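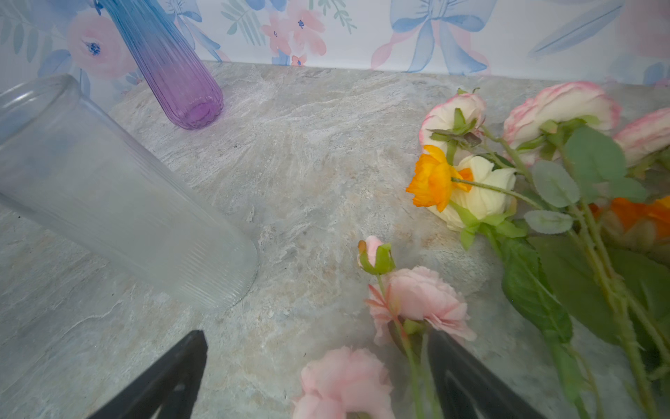 *Flower arranging, wrist view: two ribbed glass vases and a pile of artificial stems.*

Putting flowers in a vase is a poor benchmark if you want a high score. Clear glass gives most depth sensors very little to work with, and ribbing scatters what does come back. A vase on its side has to be righted before anything else can start. Stems tangle, so a grasp on one often drags its neighbours along.

Geetha Iyengar's numbers for the Tesia policy went round on Wednesday. It was trained on 1159 demonstrations and managed 6 full arrangements in 20 attempts. Most failures came at insertion, with the stem tip catching on the rim. I'd still do this chore by hand. Linum is next, on the same task.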